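Chapter 5
Teaching by Hand and at a Distance

By the end of this chapter you will have taught a robot to put away a cup. You won't have written a line of motion code to do it, and I still find that thrilling after years in the lab at Plurkotbridge! You will have shown the robot what you want, and the showing is a skill you can practice, much like parallel parking or frosting a cake.

There are two main ways to show. In hand guiding, you take hold of the arm itself and walk it through the job. In remote control (teleoperation, in most papers) you move a controller and the arm follows. Each successful run is recorded, and each recording is called a demonstration.

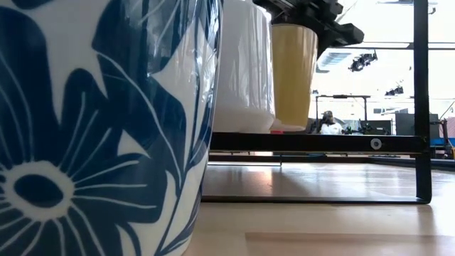

Reading time: 5 minutes

Paper cups make a wonderful first object. They are light and cheap, and they tell you right away when your grip is too tight. Approach from above, close near the rim, and lift before you travel sideways. With a rail in the way, give yourself more height than you think you need. Beginners love to cut that corner, and the rail always wins.

Hạnh Ngô, who wrote the exercises for this chapter, collected 200 demonstrations of one cup task in November and then threw out 62 percent of her first day's work. She had paused in midair so often, deciding where to go next, that the robot learned to pause too. Plan the whole path first, then move.
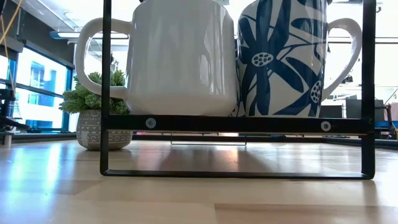 Variety comes next, and it's my favorite part of the whole business. A robot that has only ever seen one cup in one spot has learned very little about cups. Change the starting position, then the object. A plain white mug and one with big blue flowers ask for much the same motion, but to a camera they look quite different, and a handle pointing left calls for another approach than a handle pointing right. Record both. In Section 5.2 we'll train on Hạnh's set, then on a larger one of 765 runs, and compare what each robot does with a mug it has never met.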